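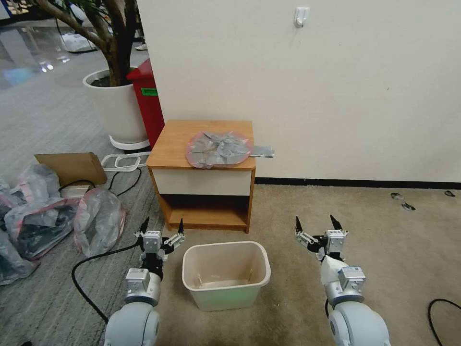

4.2 The bag and the bin

Studies of household waste usually begin when something is thrown away. Ours begins a step earlier, with the liner, a piece of equipment so dull that only 4 of the 80 household diaries we collected in Cliltmont mention it at all (one of them to complain). Yet a bin without a bag is, for most people, out of service, and the work of putting it back in service falls to whoever notices first. Our diarists were remarkably good at not noticing.

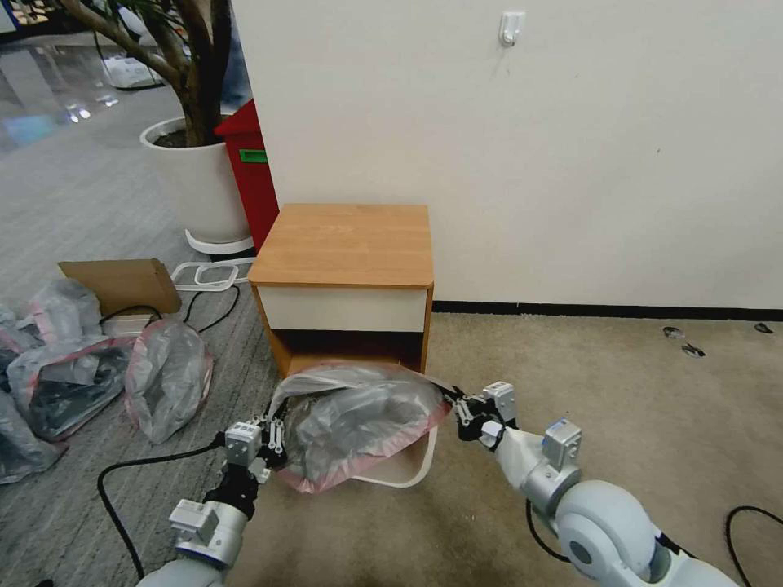
Plastic bag with a drawstring band, held open over a waste bin

Relining a bin has two parts that people tend to run together. The first is opening the bag, which arrives flat and would like to stay that way. The second is fitting the mouth over the rim. A drawstring band helps with the second by giving the hands an edge to hold, though it also gives the bag one more thing to tangle. In the bedroom layout, with the bin in front of a nightstand, the wall closes off one side and the bag must be worked from the front. Figure 6 has the bag held open by its rim, the stage that Lougher participants called "the easy bit" and then spent longest on.
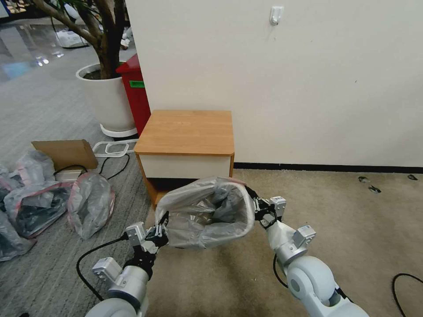 Figure 6. Plastic bag held open in front of the bedside cabinet.

We interviewed 35 people about this stage, and 26 described some private technique: shaking, blowing, rubbing the edge between finger and thumb. Each was confident that other households did it wrong. We take no position – the Eltar diaries, which record method but not mood, favor shaking. Whether a full bag should be tied before its replacement is opened proved more divisive, and is taken up in Section 4.3.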